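Landlords Ask to Keep the Tax Break They Say They Don't Need

Three of the city's largest property owners turned up at the August budget hearing to defend a tax break that, by their own account, makes hardly any difference to them.

The break trims the bill on commercial buildings assessed above a certain value. It was passed as a temporary measure and has been renewed 7 times. Last year it went to 453 properties, and the average owner of a single-family home, who doesn't qualify, paid $300 more than the year before.

"It's a rounding error for us," said Samran Luangrath, who speaks for the property firm Oberholzer. Asked if the company would mind losing it, he said it would mind very much. 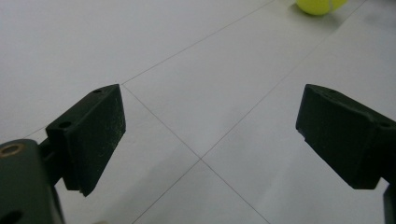
A tennis ball on a pale tiled floor.

Council member Sunee Ruangrit wants the money moved to a rebate for renters, 2,158 of whom signed a petition in favor. Modby, which owns four downtown office blocks, warned that such a step could drive investment out of the city – a warning it also gave before the last renewal, shortly before buying the fourth block.

Ruangrit asked where the investment would go. The firm's lawyer said he would get back to her.

The council votes next month. The renewal is listed on the draft agenda under "routine items," between a sewer easement and the approval of the minutes.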